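20/06/2025

Workbench notes, gift box afternoon

Onyekachi Shehu asked me last week if the little Fumberg boxes could be made a touch deeper, because her soaps kept peeking over the top, and of course I said yes before I had worked out how! So this has been a morning of scoring and re-scoring, with a very large cup of tea going cold beside me.

I started with the Gollthorpe card, the 80 lb one in cream. It folds beautifully along the grain and cracks if you so much as look at it the other way. I spoiled 5 sheets before I remembered to check. Note to self and anyone else borrowing my pile – the pencil arrow on the back is the grain, please don't rub it out.

Deeper sides mean the score lines move in, and then the corner tabs are too long and catch on each other. I trimmed them at a slant and they tuck in nicely now. The Vulten glue dries clear but it does pull the card a bit if you're generous with it, and I am always generous with it.
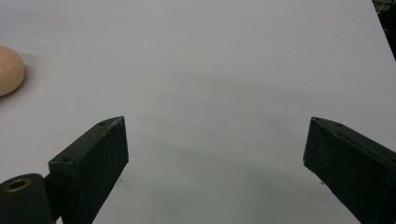
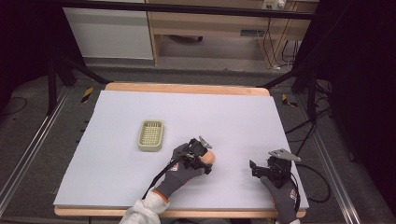

The lid was the part I had been dreading. A lid cut to the same size as the base will never go on, and I know this perfectly well, and I still cut the first one the same size as the base. A sixteenth of an inch extra on each side was right for the plain card. With the Aliyu patterned paper wrapped over it I needed a hair more, so I've written both sets of measurements inside the cover of this book.

We want 48 of these ready for the October fair, and I'd love to get to 90 if the cream card holds out. Still to try: ribbon through the lid or just around it, and a window on the front. Must order more double-sided tape.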